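Zero error on a vernier caliper: add or subtract?
4 min read
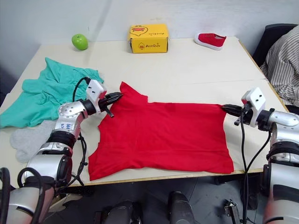
Lutfa Khan

We had the measurement unit last week and my answer for the rod lab was marked wrong. With the jaws closed, the vernier zero sits to the right of the main scale zero and the fourth vernier line coincides. Least count is 0.1 mm. I read the rod as 22.7 mm and wrote 23.1 mm. The key says 22.3 mm. Which one is right?

ashahbazi
The key. If the vernier zero is to the right with the jaws closed, the instrument already shows +0.4 mm for a length of nothing. Every reading is too big by that amount. Corrected reading = observed reading minus zero error, sign included. 22.7 - 0.4 = 22.3.

kwlui
Agree with the sign. Check how you got the 4, though. For a positive error you count coinciding lines from the vernier zero. For a negative error on a ten-division vernier you take 10 minus the coinciding line, then put a minus sign in front. Students mix these up more than the add/subtract step.

Lutfa Khan
It was positive, I drew it in my notebook. My book (the Kerkness one) says "add the zero correction." That is where the plus came from.

ashahbazi
Zero correction is the negative of zero error. Error +0.4, correction -0.4. Add the correction or subtract the error, same result.

A_Taheri
I would drop the word "correction" from school texts entirely. Two terms with opposite signs for one quantity is bad notation.

kwlui
Disagree. Calibration certificates list corrections, and anyone who goes on to a workshop or lab will meet the term. Teach both and define both.

A_Taheri
They can meet it there. In ninth grade it costs marks and teaches no physics.

ardalan.s
Side point. If you time a pendulum with a stopwatch, a fixed start delay does not shrink when you average repeated runs. Same thing with the caliper: taking 200 readings would still leave you 0.4 mm too high. Repeats only help with random error.

Lutfa Khan
OK, redone with the minus sign. 22.3 mm.

Comments (2)

Wernstead9: Does the same rule hold for a screw gauge?

kwlui: Yes. Closed reading above zero is positive error, subtract it.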